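How to put a checkered tablecloth on a rented or shared table, and keep it there

I sew table covers for small events, and the question I receive most often is how to stop the cloth from walking away during the day. It is not difficult, but the order of work matters. You need a measuring tape, pins, an iron, thread, and four small weights.

Pink cloth is what I keep for the afternoon tables. 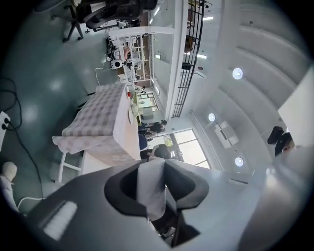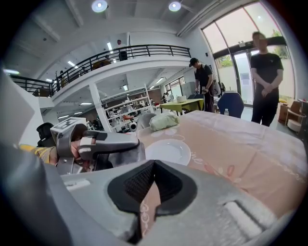 Cecilia Ofori wrote to me that her cloth was always longer on one side by evening, and she asked if she should simply buy clips. Clips are fine for the garden. Inside the house I find them ugly, and people catch their sleeves on them, so I answered her with the method below.

1. Measure the table top, length and width. Write it down at once. Do not trust the size that is printed in the rental list, because tables of the same model can differ by a finger or more.

2. Decide the drop, which means how far the cloth hangs on each side. For a table where people sit, I take 7 inches. More than this lies on the knees. Add the drop two times to the length and two times to the width.

3. Add the hem. I fold 1 inch and then 1 inch again, so every side needs 2 inches more.

4. Wash the fabric before you cut. Cotton can shrink, and checks show it very quickly, the squares become rectangles. Iron while it is a little damp.

5. Cut along a line of the check, never along the edge of the roll. The edge of the roll is often not straight. If your check is woven, you can pull out one thread and cut in the gap.

6. Pin the hem and sew it with a long stitch. At the corners, fold the point inside first, then the two sides. Leave a small opening of the hem near each corner.

7. Put one weight in each opening and close it by hand. I use the curtain weights from Imex, stock number 923, but flat washers wrapped in a piece of cotton will do the same work. Unwrapped washers leave rust after washing.

When you lay the cloth, start in the middle and smooth toward the ends. Look at the checks along the table edge: if one row runs parallel to the edge, the drop will be equal on both sides. If the row climbs, lift the whole cloth and lay it again. Pulling on one corner only moves the problem to the other.

For a very smooth top, put a thin rubber net under the cloth, cut 5 inches shorter than the table in both directions. Take the weights out before you iron.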